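Simulation comes to the packing benches: what changes on the Ratora site

Imero Works Newsletter, 05/12/2025
From the automation team

Since August the kitting area at Ratora has been running its robot programmes in simulation before they reach the floor. Several people have asked what that involves and how it affects their shifts, so this item sets out the current position. It covers the kitting benches only. Palletising and goods-in are on a separate schedule and will be dealt with in a later issue.

What the cell does

The kitting cell takes loose mixed items from a bench and places them in trays for the packers. The items vary a good deal in shape, weight and stiffness, and the mix changes with the order book. Until this year all of it was done by hand. The cell now handles the rigid items in the catalogue, and the packers handle everything soft, fragile or tangled, along with final inspection and sealing.

A new item used to be introduced by stopping the cell, teaching the grasp points by hand and running slow trials until the pick was reliable. This took up the bench for most of a shift and the packers had to be moved to other work at short notice. Under the new method the trials are run in software first. The cell is stopped only for the final check.

How the simulated trials are set up

The work is done in Bado, the simulation package which the site already used for layout planning. An arm with a two-finger gripper is placed next to a work surface, and objects of differing shape are put down on it. The planner then attempts each pick from a range of starting positions. A standard run is 500 attempts per item. A run is repeated if the item model is changed in any way, including a change of surface friction.

The surroundings are not copied from our building. Bado comes with a library of furnished rooms, and we use these as they stand, with cabinets, doors and plants left in. A planner that has only been tried against one bench and one background tends to depend on them, and the benches at Ratora are moved several times a year. The objects are also stand-ins in many cases. Long thin shapes, flat bars and lumpy bodies with trailing parts are each useful for testing a different kind of grasp, whether or not we ship anything like them.

Each attempt begins with the gripper empty and clear of the work surface. The planner has to find a path to the item, close on it, lift it and put it down at the target without touching the furniture or the arm's own base. An attempt that meets any of these faults is logged as a failure, even if the item reaches the target.
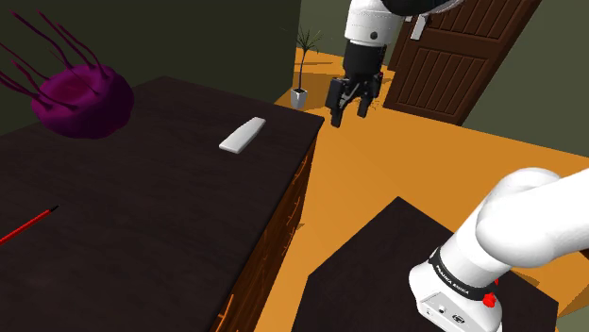 What the results have shown

Flat items remain the hardest. A bar lying on a dark surface gives the fingers very little to close on, and the planner will often choose to approach from the end – this works on a clear bench and fails on a crowded one. We have asked for flat items to be presented on edge where the supplier's packaging allows it.

Thin items are picked well if they lie away from the edge of the surface. Items with strands or loose ends are picked poorly, and we do not intend to move them to the cell. They stay with the packers.

Of the items tried so far, 32 have been passed for use on the floor. Each was then checked on the real cell with 100 picks at reduced speed before release. Differences between the simulated and the real result were mostly down to friction and to worn finger pads. Pads are now inspected at the start of every shift and the reading is entered on the cell log.

What changes for packers

Three points have come up repeatedly at shift briefings.

Bench moves. Notice of a cell stoppage will be posted on the area board before the end of the previous shift. Stoppages for new items should now be short enough for packers to stay at their own benches. Where this is not possible the shift lead will agree the move beforehand.

Recovery of dropped items. The cell must be in the held state before anyone reaches over the bench. This has not changed. The held lamp has been moved to the front rail, where it can be seen from both packing positions.

Rates. The target rate for hand kitting was set when packers handled the full mix. They now receive a larger share of the awkward items, and the old rate no longer applies. An interim rate is in force while times are being recorded, and the recorded times are kept by item and not by person.

Training

A short course on reading Bado reports is open to all kitting staff. It takes place in the Saliba room next to the area office, with 10 places on each session. No programming is needed. The course covers the failure codes, how to compare a simulated run with the cell log, and how to raise an item for a repeat run. Packers who have completed it may sign off the bench side of the release check, which was previously restricted to maintenance. The sign-off carries the same skill payment as the existing inspection module.

Places can be booked on the sheet outside the area office. Time spent on the course counts as working time, and cover is arranged by the shift lead.

Known issues

The Bado report prints the item number without its suffix, so left-hand and right-hand versions look the same on paper. Check the screen version until the template is corrected.

The tray sensor at bench two gives a false full signal when trays are stacked with the label side inwards. Stack them label outwards. A replacement sensor is on order.

Questions about the release list should go to the automation desk, giving the full item number and the bench.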